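Briltero disassembly cell -- speaker notes, Iara Cabral

Slide 1. Say who I am and that Trusico has had the kit on trial at the Nurnness site since September. We paid the normal trial fee. The supplier has not seen these notes.

Slide 2. What you get for the money: one arm, one gripper, a wrist camera, a bench camera, and the software. Fixture trays are extra. You can print your own if you have the files, and we did.

Slide 3. What we asked of it. Desktop towers, side panel already off, lid screws dealt with by hand. Pull the drives, then the memory, then the processor. We ran 343 machines through it. Don't read out the table, it is in the handout.

Slide 4. Drives. Leave both up while I talk about grip. The caddies are blue plastic and the gripper is matte black, so force settings matter -- go through the default first, then ours.
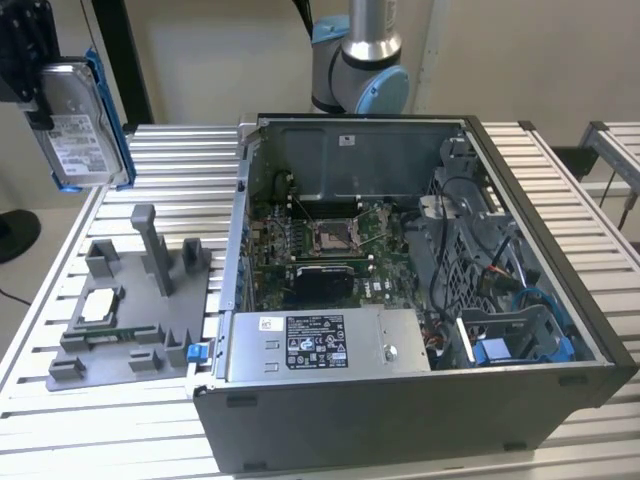
Both with the case open on the bench.
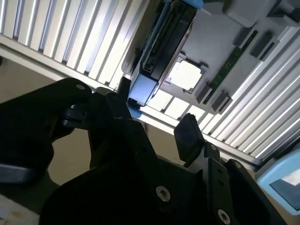
Jolanta Szulc would put the money elsewhere: in her view a person with a screwdriver is still quicker on a mixed pallet, and the kit only earns its keep when 300 of the same model arrive together. Read that out in full. I agree with the first half.

Slide 5. Changing models. A new case type took us eight hours to teach, mostly drive bays. Memory was easier. The manual is thin on this and support answered by email only.

Slide 6. Costs. Spare finger pads are cheap. The yearly licence is 4,000 and there is no smaller plan. Ask Celina Ostrowski to take questions on leasing.

Slide 7. Would we buy it? Yes for the single-model contracts, no for walk-in stock. Handouts are by the door.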